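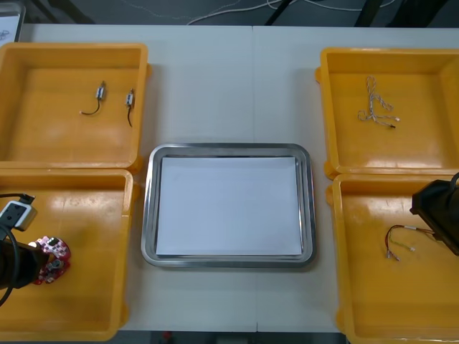
Prestomholm Opens a Sorting Room for Old Electronics, and the Whole Town Gets to Use the Parts

Sumonside, 2021-01-22 – Trellance, the repair and reuse center on the old Vachon mill site, has opened its new sorting room, a bright workspace where broken household electronics are taken down to their useful pieces and passed on to people who can put them to work again. The room is part of the Prestomholm project, which started as a shelf of donated radios in the center's hallway and has grown into something we are very happy to show off.

Small motors are the stars so far. They come out of toys, fans, printers and all sorts of kitchen gadgets, and it is surprising how many of them still have years left when the thing around them has given up. Circuit boards come next, then switches, speakers, battery holders and more screws than anyone could want (we have kept them all, and yes, you can have some).

How the room is set up

We tried a lot of layouts before the room opened, and the simplest one won. The work happens on long white tables, because a black wire or a tiny screw shows up right away on a white surface and gets lost on a dark one. Shallow yellow-orange bins stand on both sides, with open space left between them and a stainless-steel tray in the middle. Motors go with motors and boards go with boards.

The bins are shallow on purpose. In our first months we used deep buckets, and everything at the bottom ended up in one big knot of wire. Now a part can be laid down flat, seen from across the table and picked up again without dragging three others along with it. They also wipe clean in a few seconds, which matters when half of what comes in has spent ten years behind somebody's couch.

The tray has turned into a favorite with everyone who works here. A plain sheet of white paper goes in the bottom, and a part that needs a second look can be set down there on its own. Notes can be written straight on the paper – where the part came from, what was tested, what still needs checking – and when the sheet is full it gets swapped for a fresh one. The raised rim keeps small things from rolling off onto the floor. We spent a good part of the fall on our hands and knees looking for washers, so this is a bigger deal than it sounds!

What has come in so far

Collection began in October, with drop-off boxes at the Trellance front desk and by the side entrance. Since then 1620 items have been handed in, from electric toothbrushes to a very large slide projector. Out of those, 1161 parts have been cleaned, checked and put on the shelves for reuse, and 207 of them were motors in good running order. Anything that can't be saved is sorted by material and sent on for recycling.

The shelves are open to schools, clubs, repair groups and anyone with a project on the kitchen table. Parts are free in small amounts. We only ask that you tell us what you made with them, and the answers have been wonderful: a spinning display stand for a school science fair, a fan for a greenhouse, a music box that plays a little too fast.

Boards get a second life too

Circuit boards take more time than motors. Some can be tested and used as they are. Others are kept for learning, and a dead board is a fine thing to practice on, as there is no harm done if the iron slips. Boards are handled by their edges and put away in their own bin, never piled in with heavier parts, as the small components on the surface can be knocked loose easily. A printed guide on the wall shows the most common kinds, and we plan to add to it as new ones turn up.

Sorting sessions for beginners

The new room also gives us space for something people have asked for again and again. Starting this spring, Trellance will run beginner sorting sessions with 30 places each. No experience is needed. You will learn how to open a case without breaking it, how to tell a motor worth keeping from one that is worn out, how to trim and tidy a wire, and how to label a part so that the next person knows what they are looking at. Tools and safety glasses are provided. Children from age ten are welcome with an adult.

Please bring a device of your own if you have one. It should be unplugged, empty and free of batteries before you arrive.

What we can take

Small household electronics, toys, printers, keyboards, fans, radios, hand tools with a cord, loose cables and chargers. We can't take refrigerators, microwaves, older tube televisions or anything that has been in a fire or a flood. If you are not sure, ask at the desk before you carry it up the steps.

We are also looking for more shallow bins in any color, label tape, and small screwdrivers in good shape.

About Trellance

Trellance is a nonprofit repair and reuse center in Sumonside. It runs a tool library, a weekly mending table and the Prestomholm parts project. Session dates, opening hours and a list of parts now on the shelves are posted at the front desk and on the Trellance website. Press visits to the sorting room can be arranged through the center's office.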